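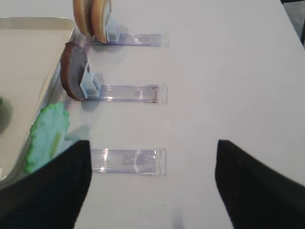 Pleseck releases the Lamo 2301, a door monitor for doors that are supposed to be shut

July
By Raghavendra Salian, Pleseck

Pleseck today begins shipping the Lamo 2301, a small board that watches up to three doors and complains when one of them has been left open. It does not lock anything. It does not recognize faces, learn habits or ask to be friends with your phone. It has a buzzer, a relay for each door, a common alarm relay and a knob for setting how patient you would like it to be.

The Lamo replaces the Jukari, our single-door monitor, which has been in the catalog long enough that some of the people who installed the first ones have retired. The Jukari was well liked and hard to kill. It was also impossible to adjust without a soldering iron, a design decision we defended for years and would now prefer to stop discussing.

Each door gets its own input for an ordinary magnetic contact, normally open or normally closed, picked with a jumper. When a door opens, its timer starts. If the door closes before the timer runs out, the board keeps quiet and goes back to watching. If it doesn't, the relay for that door switches, the common relay switches with it, and the buzzer begins a sound that our own office has voted to keep in the far stockroom. A slide switch turns the buzzer off. We considered hiding the switch and were talked out of it.
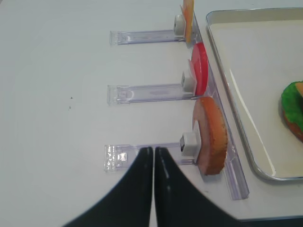 Wiring is where most of the work went. The Jukari had its terminals wherever there was room left over, and a second board in the same box usually meant a tangle that only its owner could read. On the Lamo the door inputs sit side by side and share one common terminal strip along the edge. Run your contacts to the common strip and the cable will look planned even if you did it after lunch. Terminals are the screw type, they unplug from the board for wiring, and they are keyed so that the relay plug will not go into the input socket unless you are very determined.

The board comes with a log, too. It holds over 1000 openings, oldest thrown out first, with the door number and how long the door stayed open. You read it by connecting a serial cable and typing one letter. The result is plain text. It will settle most arguments about who props the loading door, and we accept no responsibility for starting new ones.
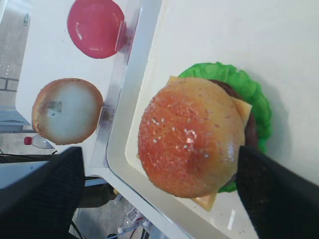 The enclosure is new and is sold separately, to the sorrow of our sales department, who wanted it in the box. It is round, it mounts on a flat wall, and it goes together from the back plate up: plate, board, gasket, lid. The gasket is square. Early testers assumed this was a mistake and trimmed it, and then wrote to us about drafts and dust. Please leave it alone. The corners are meant to poke out past the lid, much as the yellow cheese does from under the bun on that toy hamburger, and if you can see them when the lid is on, you have built it correctly. The lid screws should be snug. Tightening them until something creaks will not make the box more waterproof, and it is not waterproof to begin with. Keep it indoors.

We also fixed the delay knob. On the Lamo it has a printed scale, and the scale agrees with the delay, so you can set it once and go home. Owners of the Jukari will know why we mention it.

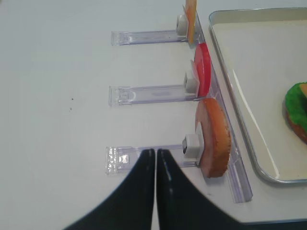

Can the Lamo 2301 go in place of a Jukari without new door contacts?

Your old contacts will work as they are, on any of the inputs. Unused inputs should have their jumper set to off, otherwise the board will worry about a door you don't have. The power supply carries over as well, provided it is the one we sold with the Jukari. If it came out of a drawer, check the label against the manual first.

For larger sites, up to four boards can be chained on one cable and will share a single buzzer. Each board keeps its own timers and its own log. If the cable is cut, every board goes on working by itself and the last one in the chain blinks its red light until somebody deals with it. We tried several friendlier signals. People ignored all of them.

Mounting holes match the Jukari, so the old screws can stay in the wall. The manual is printed on paper and included. It has been rewritten in full, and the wiring diagram has been moved to the front, where people look, from the back, where we had been keeping it.

The Lamo 2301 is available now from Pleseck directly and through Kurup, who will also handle repairs. The Jukari stays on sale until the shelf is empty. Spare relays for it will be kept after that, for those of you who have one in a ceiling and would rather not go up there again.

Review boards are available to trade press on request. Please send them back. We do know where they are — the log is very thorough.

Press contact: Raghavendra Salian, Pleseck press desk
Copyright Pleseck. All rights reserved. Back to top

Related items
Kurup takes over Pleseck repairs and spare parts
Choosing a magnetic contact for a steel door
Jukari delay settings: a note for the patient
Round enclosure for Lamo boards, now in gray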